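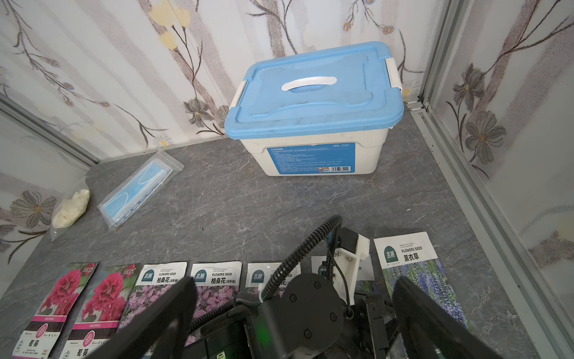 How to Set Up Drip Irrigation for Patio Pots

I put this off for three summers and then did the whole thing on a Tuesday before lunch, so if you've been dragging a watering can back and forth like I was, take heart! My patio in Eswood has 11 pots on it, mostly tomatoes and peppers with a couple of herbs, and in July they wanted water twice a day. Now they get it while I'm still in bed.

What you'll need

A hose timer (mine is a Vedel, the plain one with a dial)
A backflow preventer and a pressure reducer
A filter with a screen you can pull out and rinse
34 feet of half-inch tubing, plus a roll of the skinny quarter-inch stuff
One adjustable dripper per pot, two for anything really big
Barbed connectors, a hole punch, an end cap and a handful of stakes

Step 1: Warm up the tubing

Uncoil the half-inch tubing and leave it in the sun for an hour. Cold tubing fights you the whole way — it wants to be a circle again, and it will knock over your basil. My neighbor Chelsea Mottram drops the ends in a mug of hot water before she pushes any fittings on, and I've started doing that too.

Step 2: Build the faucet end

Screw the parts on in this order: timer, backflow preventer, filter, pressure reducer, then the tubing adapter. Hand tight is plenty. Check that every rubber washer is sitting flat before you start (I lost one in the gravel and had a nice little fountain going until I found it). Check the arrow on the filter, too. I put mine on backward the first time.

Step 3: Run the main line

Lay the tubing behind the pots, along the wall if you have one, and stake it every few feet. Leave a bit of slack at the corners so it doesn't kink. Don't cap the end yet. Turn the water on for a minute and let it flush out any dirt and plastic bits, then put the cap on.

Step 4: Punch and connect

Punch a hole next to each pot, straight down, with a twist. Push in a barbed connector until it clicks, add enough skinny tubing to reach the soil, and pop a dripper on the other end. I run mine up the back of the pot and hold it about a hand's width from the stem. If you punch one in the wrong spot, goof plugs are cheap. I used four.

Step 5: Set the timer

Start with 6 minutes at 6 in the morning and see how the soil feels that evening. Poke a finger in to the second knuckle. Dry down there means add 2 minutes, soggy means take 2 off. Small pots dry out faster, so open their drippers a little more and leave the clock alone.

Once a month

Pull the filter screen and rinse it, then walk the line with the water running and look for drippers that have quit. A soak in vinegar usually brings them back. Before the first freeze, take the whole faucet end indoors and drain the tubing. I left my old timer out until February one year and it split right down the side.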